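`andilach-folds` — written records of clothes being sorted, flattened and folded at home, with the code sheet used to describe them. Last full revision of the codes: 5/24/19.

## Contents

```
andilach-folds/
 README.md
 records.csv
 codes/
 garment.txt
 state.txt
 surface.txt
 strays.txt
 fold.txt
 lookup/
 illell_map.csv
 CHANGES.md
```

`records.csv` holds 600 rows. One row is one garment on one surface, described at the start and at the end of the fold. A pair of socks is one row if the socks were paired before folding, otherwise two.

The file is UTF-8, comma separated, with a header row. Empty cells mean "not recorded". The string `none` means that the coder looked and there was nothing to record. Please keep the two apart when filtering. Several spreadsheet programs will turn `none` into an empty cell on import if asked to tidy up null values.

## Scope

Included: shirts, T-shirts, jumpers, trousers, shorts, skirts, pillowcases, tea towels, hand towels, bath towels, socks.

Excluded: fitted sheets, duvet covers, anything on a hanger, anything with boning or padding. Fitted sheets were in the first draft and were taken out again when two coders could not agree on what counted as a corner. They may come back under a separate code sheet.

Ironing is outside the scope. A garment that was ironed before it was folded can be recorded, but the iron, the board and the steam are not.

## Fields

| Field | Type | Notes |
|---|---|---|
| `row_id` | integer | Stable between versions. Deleted numbers are not reused. |
| `garment` | code | See `codes/garment.txt`. |
| `colour` | text | Plain colour name, main colour only. |
| `surface` | code | `bed`, `table`, `worktop`, `floor`, `lap`. |
| `surface_colour` | text | The covering if there is one, otherwise the surface itself. |
| `state_start` | code | Condition of the garment before the first fold. |
| `sleeves_start` | code | Shirts, T-shirts and jumpers only. |
| `fold` | code | See below. |
| `state_end` | code | Uses the same list as `state_start`, plus `folded` and `stacked`. |
| `strays` | text | Small things on the surface that are not the garment. |
| `edge` | code | Anything standing up along a side of the surface. |
| `note` | text | Free text. Not checked for consistency. |

### `state_start`

- `flat` — lies in one layer apart from seams, collars and hems.
- `creased` — lies in one layer, visibly wrinkled.
- `crumpled` — wrinkled and folded over itself in at least one place.
- `balled` — no edge of the garment can be followed for its full length.
- `inside_out` — may be combined with any of the others, separated by a semicolon.

The line between `crumpled` and `balled` causes most of the queries. The test is whether you can trace a complete hem, side seam or sleeve with your eye. If you can, use `crumpled`. The size of the heap has no bearing on it.

### `sleeves_start`

- `both_out`
- `one_out`
- `both_in` — under or inside the body of the garment.
- `unclear`

"Out" means extending away from the body of the garment in any direction. A sleeve lying across the chest is not out. Left and right are not coded in this field. Put them in `note` if they matter, and say whether you mean the wearer's left or the viewer's.

### `fold`

Four fold codes are in use:

- `half` — one fold, top to bottom or side to side.
- `thirds` — two long folds inwards, then one or more across.
- `justitley` — sleeves in, sides in, then rolled from the hem upwards. The name comes from the Justitley household notes, where we first found it written down step by step.
- `other` — describe in `note`.

Rows where folding was begun and given up carry the code for the attempted fold, with `state_end` set to whatever the garment was left in. Do not use `other` for these.

## Surfaces

The surface matters more than we expected when the sheet was drawn up. Cloth on a hard table slides when you pull one edge. On bedding it drags, and the sheet tends to come with it. Sleeves that would straighten with a flick on a worktop have to be lifted and laid down again on a mattress.

`bed` covers any mattress, with or without a frame, provided that the garment lies on the mattress or its covering. A garment on a blanket on the floor is `floor`.

`table` and `worktop` differ by whether you can walk round the far side. The Kröger folding table used for many of the towel rows stands against a wall but can be pulled out, and is coded `table` throughout.

`lap` is used for socks and tea towels only. There are 6 such rows.

## Colour

Use everyday names: blue, beige, grey, white. Do not write navy, oatmeal or charcoal. A qualifier (`pale`, `dark`) may go in front where the main name would otherwise be the same for the garment and the surface. Pale on pale is the hardest case to code, and the rows that were checked a second time are mostly white pillowcases on white sheets.

Where the colour read differently under daylight and lamplight, the daylight name was kept.

## The Illell mapping

`lookup/illell_map.csv` converts our garment codes to the older Illell list. It has 2 columns, `ours` and `illell`. The mapping is not one to one:

- Illell has a single code for shirts and T-shirts, so the distinction is lost.
- Illell splits towels by length, which we did not measure. Ours map to the general towel code.
- Shorts have no Illell equivalent and the cell is empty.

Converting there and back will not return the original codes.

## Known problems

- `state_end` is missing for a run of tea towel rows entered in February. The originals were not kept.
- `strays` was added late. Early rows have it empty, and this should be read as "not recorded" as usual.
- Buttons are not coded. Whether a shirt was buttoned before folding changes the result a good deal, particularly with `thirds`, and the only trace of it is in `note`.
- `creased` was spelt `crease` in the first release. Old scripts that match on the exact string will fail.
- Pillowcases with a flap closure and pillowcases with an open end share a code.

## Corrections

Send corrections as a patch against `records.csv`, one change per line, with the `row_id` in the message. Changes to the code lists need a short reason and at least one row that the present codes cannot describe. Please do not re-sort the file — line order is used when comparing versions.

## Coding notes for `bed`
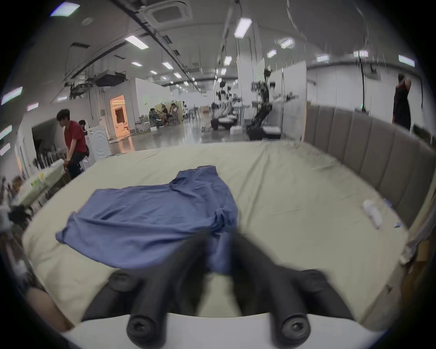
Rows on a bed need more care with `strays` and `edge` than rows on a table, and both fields should be filled before the garment is described. The covering is the surface, so a pale beige sheet gives `surface_colour` as `pale beige` whatever is underneath, and soft creases in it are ignored. The blue shirt is `crumpled`, being wrinkled and folded over itself, with `sleeves_start` as `one_out` for the sleeve lying to the left of the bunched fabric. Two entries go in `strays`: `small white rolled object` and `small blue scrap`. Leave the first in those words, as it could be a cloth or packaging and the field has no need to settle it. The tall grey upholstered headboard is `headboard` under `edge`. Its vertical channel tufting can go in `note`, but there is no code for padding and none is planned.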